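Moving a Job Queue from LinkedList to ArrayDeque: Interview with the Maintainer of Clasoria

Clasoria is a small Java library that schedules short background jobs inside a single process. Version 2 replaced the LinkedList at its center with an ArrayDeque. The change took 28 lines in the main class and a good deal more in the tests. The maintainer, who works at Sulbridge and asked to be identified only by role, answered questions by phone in June.

The original queue was a LinkedList declared through the List interface. Producers called add(), and the worker called remove(0). According to the maintainer, this was correct but gave callers too much access.

"Once a field is typed as List, people use it as a List," the maintainer said. "We had code calling get(i) inside a for loop to look for a job by its ID. On a linked list, get(i) walks from whichever end is nearer. Put that in a loop and the cost is quadratic. With 200 entries you don't see it. Later the queue gets longer and you do."

The first step was to change the declared type from List to Deque and let the compiler report every call that no longer fit. Deque has no get(int), no set(int, E) and no remove(int). Each of those calls became a compile error and was handled by hand. Most turned into pollFirst(). The lookup by ID moved to a separate HashMap that is updated when a job is added and when it is taken.

One trap came from overloads. List has both remove(int) and remove(Object). After the type change, a call such as queue.remove(0) still compiles, because 0 is boxed to an Integer and the call resolves to remove(Object). It then searches for an Integer in a queue of jobs, finds none, and returns false.

"That one cost me an afternoon," the maintainer said. "The compiler was silent. The job stayed in the queue and the worker ran it again."

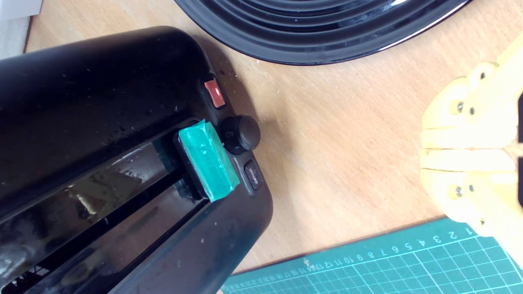
A reader of the Clasoria mailing list objected at the time that a static analysis rule would have caught the call, and that the release notes should have told users to turn one on before upgrading. The maintainer agrees with the second part. The notes for 2.1 now list the overload as a known risk and recommend searching for remove( with a numeric argument.

The second difference is null handling. LinkedList accepts null elements. ArrayDeque throws a NullPointerException from addFirst, addLast, offerFirst and offerLast. Clasoria had used null as a stop marker, so that a worker reading null would leave its loop. That had to go.

"Null as a marker was a bad idea even before," the maintainer said. "poll() returns null when the queue is empty. So null meant stop and it also meant nothing here yet, and which one you got depended on whether you called size() first."

The marker is now a static final Job instance named STOP, compared with ==. The worker reads one element, checks for null, checks for STOP, and otherwise runs the job.

Gelport, a reporting tool built on Clasoria, was the first outside project to move over. Its queue usually holds 300 jobs and peaks at 700 during the nightly run. The maintainer asked for heap dumps from before and after. The linked version kept one node object per job, each with a reference to the item, the next node and the previous node. The array version keeps a single Object[] with head and tail indexes that wrap around.

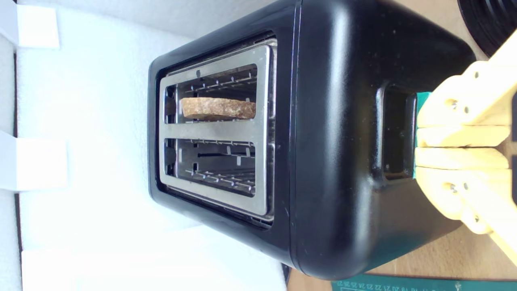
"People expect the speed to be the story," the maintainer said. "For us it was allocation. Every add on the linked list creates a node, and every poll makes that node garbage. The array only allocates when it grows."

The array does not shrink again after a peak. For Gelport this is harmless, as 700 references take little space. A program with one very large burst may prefer to create a new deque once the burst has drained. Clasoria leaves that choice to the caller.

Iteration needed one more fix. Both classes have fail-fast iterators on paper, but the documentation describes this as best effort, and code should not rely on a ConcurrentModificationException being thrown. A cleanup method in Clasoria removed expired jobs inside a for-each loop and caught the exception to start over. It now uses removeIf() with a predicate on the deadline.

Neither class is thread-safe. Clasoria guards its queue with one ReentrantLock and a Condition, as it did before the change. Asked why the project does not use LinkedBlockingDeque, the maintainer said that the lock also protects the ID map, and that two structures with separate locks would need a third rule to keep them consistent.

A branch named Mughal tests a priority ordering based on PriorityQueue. It has not been merged. Jobs with equal priority come out in no defined order, and several tests assume first in, first out. The current patch adds a sequence number from an AtomicLong as a tie breaker, and the remaining work is in the comparator tests.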